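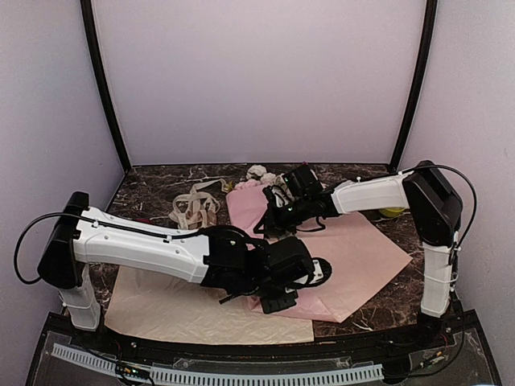
# How to Run the Bouquet Wrapping Demo for Visitors

These are the notes we use at Civedton on open days in July. The bouquet demo draws the most questions, so plan on about 40 minutes per group, including setup.

## Before the group comes in

1. Lay the cream sheet at the front left of the table and the large pink sheet next to it. Let the two meet near the middle.
2. Set the flowers at the back with the blooms pointing at the rear wall.
3. Put the ribbon to the left of the flowers. It can stay in a loose pile.
4. Check the cables on both arms. They need enough slack to loop past the elbow.
5. Load program 2203. Koen Dewulf keeps the printed list of programs by the door.

## During the demo

Start the program once everyone can see the table. Say which arm does what before it moves. In our setup the right arm works at the bouquet and the left arm works over the loose paper in front.

Keep visitors behind the line on the floor. If someone wants a closer look, pause both arms first and wait for the operator to call it.

Good moments to pause are when the right gripper is at the gathered paper below the blooms. Point out the folds there and ask the group how they would hold it by hand.
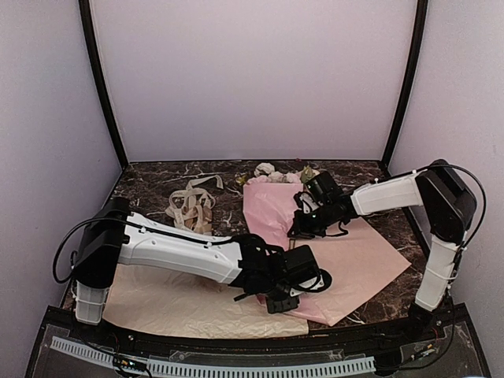 ## Resetting for the next group

1. Send both arms to the home position.
2. Take the bouquet out and flatten the pink sheet. Swap it if it has torn.
3. Pick up scraps of paper and ribbon.
4. Write the run in the log with your initials. Raíssa Queiroz collects the sheets at 4 p.m.

If an arm stops with a fault, call Mohcine Chraibi at extension 3829.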